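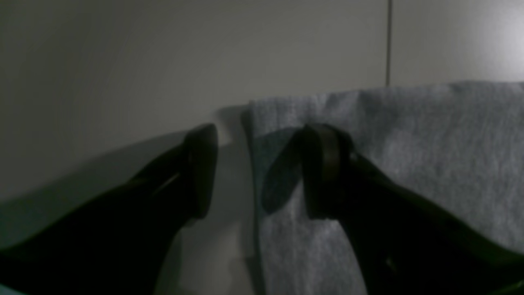

Clekcombe Secondhand Clothing Pilot: Progress Report to the Harnano Fund

You asked for a plain account of how the pilot is going, so I have tried to write one. We have now run 13 weeks of the sorting and resale trial. The short version is that we are moving a lot of clothing and I am not yet convinced it is doing what the proposal said it would.

Intake is fine. We have over 25 bags a week coming through the door, mostly from the drop box behind the Medeiros grocery. The proposal promised that a large share of this would be resold locally. What I see is a lot of tired T-shirts that nobody in Clekcombe wants at any price, and a small pile of good coats that sell the same morning. Averaging those two together makes a nice number. I would be careful with it.
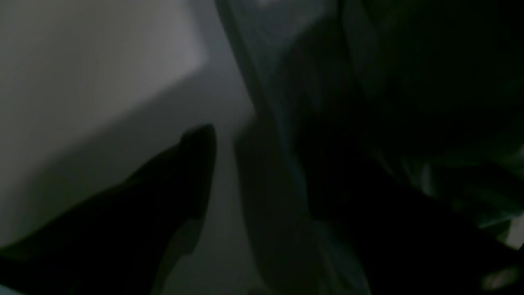
A pale surface, close up.

The tagging software from Elleo was supposed to save us staff time. It may do that eventually. So far we type each item in twice, once for Elleo and once for our own sheet, as the two totals have not matched since May. Their support desk says the fault is in our category list – we have changed the list, and the totals still don't match. I have asked for the last part of the license fee to be held back until they do.

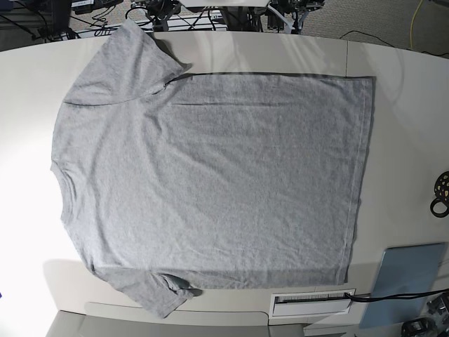 A gray T-shirt, spread flat on a white tabletop.

On jobs, the proposal named 13 part-time places. We have filled four. Štěpánka Malý, who runs the training side, thinks the rest will follow once the second room is ready. I hope she is right, but the hours we offer are short and the bus doesn't run early enough for the first shift. A bigger room won't fix the bus.

Spending is under budget, mainly on account of those unfilled places. Please don't read that as good management.

For the next period I would like to drop the weekend pop-up stall, which costs more in van rental than it takes in, and put that money toward finding a bulk buyer for the plain T-shirts. We have had one offer by phone. It was low, and I haven't seen it in writing, so it is not in the attached figures.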